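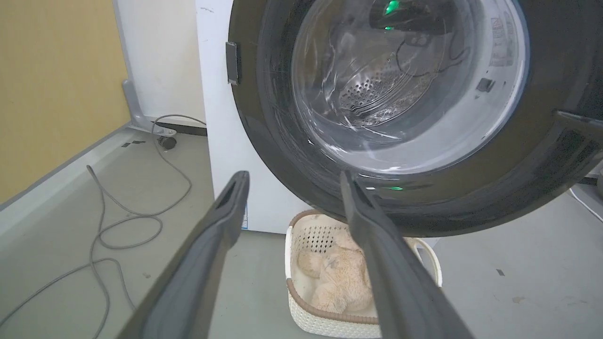
4. Before the First Load

The leaflet packed with your machine says it is "ready to use." We would not take that on trust. Machines are tested before they ship, and what was left in the drum or the seal is anybody's guess. Allow 22 minutes for this section.

4.1 Put your hand inside the drum and turn it one full revolution. It should move freely. A light scrape may be a transit part someone forgot to remove — go back to Section 3.

4.2 Pull back the lip of the rubber door seal and run a dry cloth through the fold, all the way around. Packing crumbs collect at the bottom.

4.3 Wipe the drum wall with the same cloth. If it comes away gray, wipe again. "Factory clean" is a generous phrase.

CAUTION: Do not use bleach on the seal, whatever the bottle promises.

4.4 Open the door as far as it will go and check the hinge screws by eye. Do not tighten them unless one is plainly standing out. 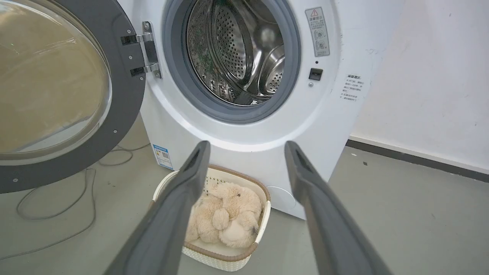
4.5 Look at the slot where the door latch engages. It must be clear of tape and foam. Close the door with a firm push and listen for one click. Two clicks, or none, means the latch is not seating.

4.6 Run the longest hot program with no laundry and no detergent. Special first-wash powders are sold for this. We have yet to see what they do that hot water does not.

NOTE: Leave the warning labels on the front panel. The energy label may be peeled off if you dislike it, but keep it with your papers. Its figures come from test conditions, and your bills may tell another story.

4.7 When the program ends, leave the door ajar for 7 hours. Check the floor under the machine for water before going on to Section 5.

Tindesach set-up guide, revised 16/12/2013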